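Notebook, November, 9:40 a.m.

Trosach creek petition, continued

Got through the last of the signature sheets for the Trosach petition against the Skikora gravel permit. Final count is 2521. Of those, 1089 give an address inside the watershed, and those are the ones the county hearing will weigh most. Threw out 3 sheets with no date on them. They go in the back of the binder in case we're asked.

Selley office still hasn't released the full water study. We have the summary and two of the appendices. Second records request went out this morning, same wording as the first, with the statute number added.

Sheets are filed by road name now, Espinoza Road first. Please put them back in that order. 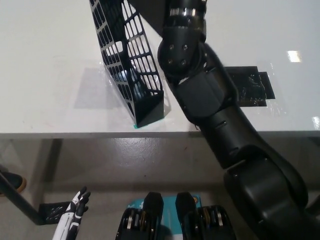 Arrests at the Espinoza gate

Charges still stand against both people held at the gate. Trespass only, the obstruction count was dropped. Legal fund covers 2 more months at the current rate. Need the bail receipts scanned before the next hearing.

To do: call Selley clerk after lunch, redo the watershed map with the new permit line, check whether Skikora filed its bond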